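3.2 칸막이 상자와 카드 분류의 습관

앞 절에서는 보드게임을 오래 가지고 논 사람들이 카드를 어디에 두는지를 살펴보았다. 이 절에서는 조금 더 작은 이야기, 그러니까 카드를 나누어 담는 골판지 칸막이 상자에 대해 적어 보려 한다. 별것 아닌 물건처럼 들리겠지만, 면담을 하다 보면 참여자들이 가장 오래, 그리고 가장 즐겁게 이야기한 것이 바로 이 상자였다.

조사는 8월 한 달 동안 Drusport의 동호회 공간에서 진행하였다. 참여자는 모두 51명이었고, 이들이 꺼내 보여 준 카드는 합쳐서 3044장이었다. 한 사람이 500장을 한꺼번에 들고 온 날도 있었는데, 그날은 저녁 여덟 시가 넘도록 탁자를 치우지 못했다. 참여자 대부분은 처음에는 고무줄이나 지퍼백을 썼다고 했다. 고무줄은 카드 가장자리를 누르고, 지퍼백은 안에서 카드가 기울어져 결국 모서리가 상한다는 것이 공통된 불만이었다. 그래서 옮겨 간 것이 칸막이 상자였다. 나무로 짠 것을 쓰는 사람도 있고 과자 상자를 잘라 만든 사람도 있었지만, 가장 흔한 것은 판지를 서로 끼워 맞추는 조립식이었다.

조립식 상자의 좋은 점을 물으면 참여자들은 대개 값이 싸다는 말부터 꺼냈다. 그런데 이야기가 길어지면 결국 손맛 쪽으로 흘러갔다. 홈에 판을 밀어 넣을 때의 뻑뻑함, 마지막 칸막이가 제자리에 들어가는 순간의 작은 소리 같은 것 말이다. Grallness라는 모임에서는 새로 들어온 회원에게 상자를 직접 조립하게 하는데, 그러고 나면 자기 카드를 훨씬 살뜰하게 챙기게 된다고 한다. 연구자도 한 번 따라 해 보았고, 긴 판의 앞뒤를 바꾸어 끼우는 바람에 처음부터 다시 해야 했다.

나누는 기준은 사람마다 달랐다. 색으로 나누는 사람, 쓰임으로 나누는 사람, 손에 들어온 순서를 고집하는 사람이 있었고, 같은 게임을 즐기는 부부가 서로의 상자에서는 카드를 한 장도 찾지 못하는 경우도 보았다. 다만 첫 카드를 어디에 두느냐에서는 뜻밖에 의견이 모였다. 앞쪽 칸부터 채운다는 사람이 많았던 것이다. 앞 칸은 손이 먼저 닿고, 카드를 세워 두면 그림이 바로 보여서 나머지 칸의 기준으로 삼기 좋다는 설명이었다. 본 연구에서는 이런 카드를 편의상 '길잡이 카드'라고 부르기로 한다.
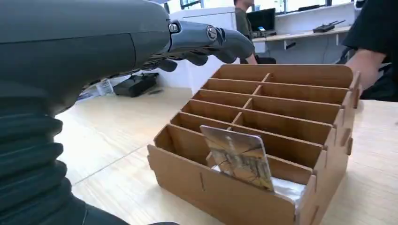 그림 2. 두 열, 열두 칸으로 나뉜 판지 정리함. 왼쪽 열 맨 앞 칸에 카드가 한 장 서 있고, 뒤쪽 칸막이에 살짝 기대어 있다.

Genivaldo Dantas는 길잡이 카드를 맨 앞에 두는 데에 찬성하지 않는다고 하였다. 앞 칸은 꺼내고 넣는 손길이 가장 잦아서 아끼는 카드일수록 먼저 닳고, 그래서 자신은 버려도 아깝지 않은 카드를 앞에 세운다는 것이다. 그는 또 칸이 많을수록 좋다는 생각에도 고개를 저었다. 칸이 늘면 나누는 일 자체가 재미있어져서 정작 게임은 시작도 못 한다며 한참을 웃었다.

이 지적은 우리가 미처 묻지 못한 부분을 건드린다. 면담지에는 어느 칸부터 채우는지를 묻는 항목은 있었지만, 그 칸에 어떤 카드를 세우는지는 묻지 않았다. 뒤늦게 연락이 닿은 참여자들에게 다시 물어보니 답은 거의 반반으로 갈렸다. 가장 좋아하는 그림을 세운다는 쪽과, 모서리가 이미 해진 카드를 세운다는 쪽이다. 어느 쪽이든 카드를 눕히지 않고 세워 둔다는 점은 같았으며, 세운 카드가 앞으로 넘어지지 않도록 뒤로 살짝 기울여 둔다는 대답도 여럿 나왔다. 칸의 너비와 기울기의 관계는 Pristden에서 모은 자료와 함께 3.3절에서 다시 다룬다.

문의: Rosalind Sorensen, Abernathy 생활문화연구실 | 무단 전재 금지 | 맨 위로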